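Notes > Workbench > Cables

Reading time: 3 min

My first attempt to make a coaxial jumper by myself was in June, and it failed. The connector looked fine from outside, the center pin was straight, and still the signal came and went when I touched the cable. I threw it in the drawer and bought a ready one. After that I felt a little ashamed, so this month I decided to learn it properly.

I work with small receivers at home, mostly in the evening. For this kind of work I need short cables between the filter, the amplifier and the radio. Ready jumpers come in fixed lengths, and mine were always too long by one hand. When you have five of them behind a small box, it becomes a nest, and the box doesn't close.

The cable I use is a thin flexible type with a braided shield, and the connectors are the crimp kind. I bought a bag of 20 connectors from Vultley. The crimp tool is from Kondo, second hand, with one die missing (the one for thick cable, which I don't need). I also have a stripper from Plunero with three small blades. It is a good tool, but it came with the blades set for a different cable, and this was my whole problem in June. I did not know that the blades can be adjusted. The middle blade was cutting too deep, and it was taking away some wires of the braid. What remained was enough to look correct, but it was weak.

Hipólito Huenchumán, who repaired radios for fishing boats before he retired, showed me how to check it. He cuts a short piece of cable, strips it, and then opens the braid with a wooden toothpick. If loose little wires fall on the table, the blade is too deep. He doesn't look at the connector at all until this step is good. I had always done the opposite, I was looking only at the connector.

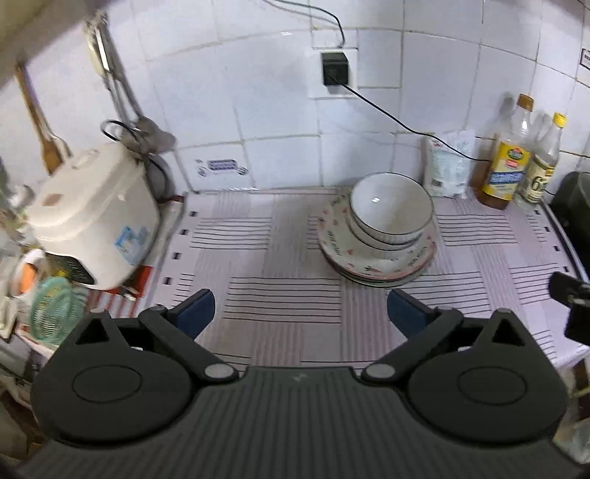
To set the blades I turned each screw a quarter turn, made a cut, and looked with a magnifier. It took me one full evening and a lot of cable. I finished with the outer blade a little higher than I expected, because the jacket on this cable is soft and it tears if you cut completely through. Now I leave a very thin skin and pull it off with the fingers.

The next thing is the center pin. I solder it, even though the bag says it can be crimped. My iron is set low for this and I use very little solder – if there is a drop on the outside of the pin, it will not enter the body of the connector, and you will push, and then you will bend it. I have bent two. One of them I could straighten, but I don't trust it and I keep it only for testing.

Then comes the sleeve. Please put the sleeve on the cable before you solder the pin. I know everybody writes this advice, and I read it many times, and on Thursday I forgot it again and had to cut everything off.

For checking I don't have expensive equipment. First I use the multimeter: center to center, shield to shield, and then center to shield, where there must be nothing. After this I connect the jumper between the antenna and the receiver, choose a steady signal, and bend the cable gently near each end while I watch the level. The bad cable from June jumped up and down like crazy in this test. The new ones stay quiet.

I have made 21 ends until now, with a second small bag that I took from Safavi when the first one was finished. Most are good. The shortest jumper is 120 mm and it goes exactly from the filter to the amplifier, so the cover of the box closes at last.

There is one question that I still have. The heat shrink over the sleeve makes the end stiff, and I'm not sure if it protects the cable or only moves the bending point a little farther back. I left half of the jumpers without it and I will look at them again in winter.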